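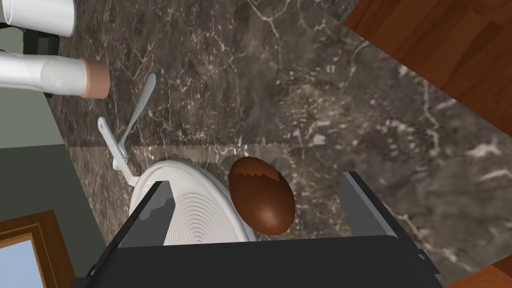

Eggs, Plates and a Bit of Elbow Room: Kitchen Tips from the Simulated Counter

I spent a good part of the winter sharing an office wall with a group at Gonomex who teach a robot gripper to pick things up in a simulated kitchen, and I came home from it a tidier cook. I know how that sounds! But when you watch a machine attempt the same small job over and over, you start to notice what makes the job hard in the first place, and an awful lot of it is stuff I'd been doing to myself at my own counter for years.

A little background first, and then the tips, I promise. The group, led by Peiyu Pan, wanted to know how much the layout of a counter matters when a gripper reaches for a single object. They ran 1,041 simulated pickups of an egg-shaped item on a brown marble top, with a plate and a few other pieces set out near it. Zulkifli Siregar wrote the part that shuffles the dishes between runs, and Saodah Santoso went through the failures afterwards, which took her most of February and a great many cups of tea. Of all those tries, 113 failed, and she sorted every one of them by hand.

Now then, the kitchen.

Give the egg its own patch of counter

The biggest pile of failures came from the layouts with the plate snug up against the egg. A two-fingered gripper needs somewhere to put the second finger, and when there's a rim in the way it either nudges the plate or comes down on it. My fingers are a good deal cleverer than that, but I've still sent an egg rolling by going in from the wrong side of a crowded saucer. I keep a folded tea towel beside the stove now and the eggs wait there, well away from the crockery. A towel has enough give that they stay put, too.

Reach from the open side

In the second half of the study the gripper was allowed to choose its angle before it went down, and it soon favoured whichever side of the egg had bare counter. You can do the same with anything round or tippy - a ripe tomato, a peach, the good sugar bowl. Turn the thing beside it, or take one step along the counter, and come at it from where there's room. I do this without thinking now when I'm unloading the dish rack, and I haven't chipped a glass since Easter.

Mind the tongs

Long utensils were the sneaky ones. Lying flat they look like nothing at all, but they take up a big diagonal stretch of counter, and in the shuffled layouts they had a way of ending up under whatever was wanted next. Lay yours along the back of the counter, parallel to the wall, or stand them in a crock. If your tongs won't stay closed, a wide rubber band off the broccoli does the trick nicely.

Chock anything that rolls

Bottles and rolling pins lying on their sides belong in a drawer, or else want something tucked against them. I use a damp cloth twisted into a sausage. Yoga Entili, who looked after the object library for the group, uses the heel of a loaf of bread, and I can't say that's wrong.

Dark stone hides dark food

Peiyu tried a few different countertops, and the brown marble gave the vision side the most trouble with a brown egg. The veins didn't help. The same colour trouble will catch you at home. I lost a whole bay leaf on my sister's dark counter once, and a chocolate at Christmas that somebody later sat a hot pot on. Work over a pale board or a white plate when you're dealing with nuts, cloves, chocolate or brown eggs, and wipe down with a light-coloured cloth so you can see what you've picked up.

Close gently, then lift

The method that did best in the end was a slow one. The gripper closed until it met the egg, waited a moment, and only then lifted. Adding that pause brought the dropped eggs down to eight over the last set of runs, which pleased everybody no end. Try it next time you're taking a poached egg out of the pan with a slotted spoon: get under it, wait for a breath, then up. I'd always rushed that bit, and my toast had the stains to prove it.

The group's next round has 20 new layouts in it, with mugs, and I'm hoping to hear what they learn about handles. My own mugs live on hooks and I have never been entirely happy with them.

113 shares | 20 comments

Contact the Pleltville Kitchen Pages | Copyright Pleltville Kitchen Pages, all rights reserved | Back to top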